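Simulated episodes: revised rules for logging, naming and acceptance

Version 4 of the Tindis working rules for simulated manipulation data comes into force in December. It replaces version 3 and the loose notes that had grown up beside it on the shared drive. Sites still holding printed copies of version 3 should remove them. The main changes are set out below, with the parts that gave rise to most of the comments during the consultation.

Scope

The rules apply to all two-arm tabletop episodes produced in simulation, whether the arms are driven by a person or by a policy. They cover kitchen tasks, the packing tasks run at Zaditgate and the sorting tasks run by Cultenex. They do not cover physical cells, for which the site safety file remains the governing document. A simulated run is never to be entered in that file as evidence of safe operation, even where the layout copies a physical cell closely. Several comments asked for an exception for layout checks. None has been granted.

Where an episode mixes simulated and recorded frames, the whole episode is treated as simulated and carries the simulated tag in its header.

Scene records

Each episode must be stored with a scene record that allows the starting state to be rebuilt without reference to the video. Version 3 asked for the object list and the random seed. Version 4 also asks for the physics step, the solver settings, the friction values assigned to each contact pair and the revision of every asset. A seed without an asset revision is not sufficient. During the last review a batch from Moulin was replayed against a newer object library and produced different resting positions for a good part of the clutter, with no warning in the log.

The record is written before the first control step and is not edited afterwards. If an error is found, a correction file is added alongside it, signed with the site code. Overwriting the record is grounds for withdrawing the episode.

Object names

Names are taken from the shared list. Operators may not coin their own, and the list no longer accepts names that depend on colour alone. Where two objects of one kind are present, they are told apart by their starting position in the robot's base coordinates, and the suffix is kept throughout the episode even if the objects change places.

Containers caused the most disagreement. Cultenex had been using "tray" for anything flat with a lip, while Zaditgate kept separate entries for trays, lids and shallow pans. The second practice has been adopted. Existing Cultenex episodes need not be renamed, but a mapping file must be supplied with any batch that is to be merged with data from another site.

Objects that play no part in the task are recorded as clutter. They still need a name, a pose and a mass. An item may not be left out of the record on the grounds that it is mostly outside the camera's view, as it can still be struck by a link.

Task wording

The instruction attached to an episode must state the object to be moved and where it is to finish. "Tidy the counter" is not an accepted instruction. "Put the red fruit in the white tray" is. The wording is fixed before the run starts. An operator who does something else, however neatly, has produced a failed episode, and the instruction may not be rewritten to match the result.

Up to 2 paraphrases may be stored with each instruction. They must name the same object and the same destination. Paraphrases produced by a language model are permitted if marked as such and read by a person before release.

Contact and grasp

A grasp is logged as closed when both fingers report contact with the object and the object has left its support. Under version 3 the first condition was enough, which allowed a number of pinches to be logged as grasps where the object never left the counter. The time of closure is now the first step at which both conditions hold.

Interpenetration between a finger and a held object is tolerated within the limit set in the asset file. Above that limit the step is flagged. An episode with flagged steps may be kept, but it may not be used for force or slip studies and the header must say so.

The arm that is not holding the object is logged in full. This was already the rule, but it has been read in different ways. Some sites were writing a single idle marker in place of joint positions whenever one gripper had nothing in it. Both arms are to be recorded at every control step - joint positions, commanded positions and gripper opening - for the whole length of the episode.
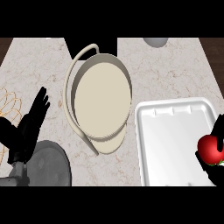 Clearance is checked for both arms in the same way. The check includes the wrist and the forearm links as well as the fingers, and it runs against clutter as well as task objects. A light touch that leaves the object in place is logged as a contact. A touch that moves it is logged as a disturbance, with the start and end pose of the object concerned.

Release and placement

An object counts as placed when it is inside the boundary of the destination, has been released, and is at rest. Hovering over the rim does not count, nor does an object resting partly on the lip of a container. The boundary is taken from the inner edge of the asset, as given in the asset file, and not from its outer box. Sites that have been scoring against the outer box should expect their success rate to fall.

Rest is assessed from the object's speed over the closing steps of the episode, using the threshold in Annex B. Round objects have their own threshold. Fruit assets in particular tend to creep on flat surfaces at low rolling friction, and raising the friction to cure this is allowed only if the change is entered in the scene record.

Camera views

At least one fixed view of the work surface is required. Overhead views are preferred for placement scoring by eye, although the automatic score takes precedence where the two differ. Black bands added to bring a render to a standard shape are acceptable, provided that the band heights are written to the header and the same values are used for every frame. Bands must not be cropped by hand after export.

Renders are to be labelled as renders wherever they are shown outside the project. This includes slides and posters.

Acceptance

The trial of the draft rules covered 1,423 episodes drawn from all sites. The commonest fault was a missing asset revision, followed by instructions altered after the run. Faults in the motion data were rare by comparison.

From December a batch is accepted if every scene record is complete and the replay check passes. The replay check is run on 70 episodes chosen by the receiving site, or on the full batch where it is smaller than that. A single replay that ends with a task object in a different container returns the whole batch to the sender. Differences in the final pose of clutter are reported but do not lead to return.

The receiving site keeps the list of chosen episodes to itself until the check is finished. Zaditgate asked for the list to be shared in advance so that storage could be arranged. The request was declined and a storage allowance has been provided instead.

Transition

Batches begun under version 3 may be completed under it, but must not be extended. Mixed batches will be returned unread. The conversion script adds the new header fields and leaves them blank where the value cannot be recovered. Blank fields are accepted for old data only, and the values must not be guessed.

The annexes, the object list and the script are in the usual folder. Questions on object names go to the naming desk at Moulin, and everything else to the Tindis data office. The office closes at noon on Friday, and batches received after that are logged on the next working day.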